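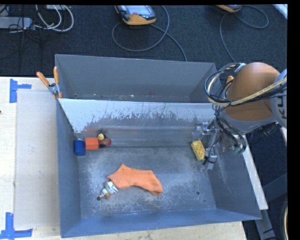 Séance 4 : bonnes pratiques autour d'une cellule de tri

La norme ne vous protège de rien. Elle pèse un certain poids, elle coûte un certain prix, et posée sur l'étagère elle n'a jamais arrêté un bras. Ce qui compte, c'est la façon dont un poste est tenu entre deux lectures de la norme. Prenez le bac : s'il peut glisser, toutes les positions apprises deviennent des opinions. Deux pinces à ressort à poignées orange, une à chaque bout, font partie des moyens du bord. C'est bon marché, cela se voit de loin et cela se retire d'une main, ce dernier point étant aussi le défaut de la chose. Une pince à ressort est donc un élément à contrôler, au même titre qu'un capteur, et elle figure sur la fiche de poste. Si elle n'y figure pas, quelqu'un l'empruntera pour tenir une affiche.

4.1 Rappel des textes

Vous avez lu l'ISO 12100 (appréciation du risque) et les deux parties de l'ISO 10218 (le robot d'un côté, son intégration de l'autre). Je le suppose, par politesse. Retenez surtout l'ordre imposé par la première : on supprime le danger à la conception, puis on protège, puis on informe. Dans les projets que je corrige, l'ordre est souvent inversé, et l'on commence par un panneau jaune. Le panneau jaune est très apprécié des étudiants.

Retenez aussi que l'analyse porte sur l'application entière. Un préhenseur à doigts fins, une arête de tôle, un câble qui fait une boucle : tout cela compte, même quand le bras, pris seul, est irréprochable.

4.2 Les câbles

Un faisceau externe doit suivre le poignet sur toute la course sans se tendre, sans frotter et sans aller pêcher au fond du bac. Les trois exigences se contredisent un peu. Trop court, il arrache un connecteur. Trop long, il accroche un bord. On vérifie donc aux positions extrêmes, en vitesse réduite, l'œil sur la boucle et le pouce prêt.

La variante Komow (tout ficeler avec des colliers serrés à fond, puis s'étonner) ne sera pas acceptée au compte rendu.

4.3 Le pupitre

Un pupitre a une place attitrée. Cette place n'est ni le sol, ni la trajectoire du bras, ni vos genoux. Quand deux pupitres cohabitent dans un même espace, chacun porte une étiquette lisible qui dit ce qu'il commande. On appuie rarement sur le mauvais arrêt d'urgence deux fois, mais la première suffit.

En mode manuel, une seule personne commande, et c'est elle qui entre dans la zone, pupitre en main. Les autres commentent de l'extérieur, activité pour laquelle vous êtes tous déjà qualifiés.

4.4 Les objets à saisir

Pour un essai de préhension, choisissez des objets qui ne se ressemblent pas : du souple, du rigide, de l'anguleux, du rond. Une chaussette donne plus de travail qu'un bloc de construction, et apprend davantage. Évitez le verre, les piles et votre téléphone.

Le fond métallique d'un bac finit par se rayer et renvoie des reflets que la vision peut prendre pour des pièces. On note l'état du fond au début de la campagne. Henryk Śliwiński, qui a relu cette séance, tient à ce que j'ajoute : « et on ne le polit pas au milieu. » C'est ajouté.

4.5 Étude de cas : Lastix

Dossier distribué en cours. L'atelier Lastix a enregistré 1 730 tentatives de saisie, dont 1 082 réussies et aucune définition écrite du mot « réussie ». Le relevé de Calleo, sur les mêmes essais, n'en retient que 861. Les deux ont raison, chacun chez soi : l'un compte l'objet décollé du fond, l'autre l'objet déposé à destination. Rédigez la définition avant le premier essai. Après, cela s'appelle de la littérature.

4.6 Avant la mise en mouvement

Bac fixé, pinces présentes et serrées.
Rien d'oublié dans la zone, outils compris.
Boucle de câbles contrôlée aux extrêmes.
Arrêt d'urgence testé le jour même. Celui de la veille ne compte pas.
Vitesse réduite pour le premier cycle.
Nom de l'opérateur inscrit au registre, en toutes lettres. « Moi » n'est pas un nom.

Pour la prochaine fois

Lire le chapitre de Rutkowska sur la validation (polycopié, deuxième partie) et apporter une appréciation du risque d'une page pour votre propre poste. Les questions sur le registre sont à adresser à Doğukan Öztürkmen, avant la séance de préférence. Le TP commence à l'heure, chaussures fermées.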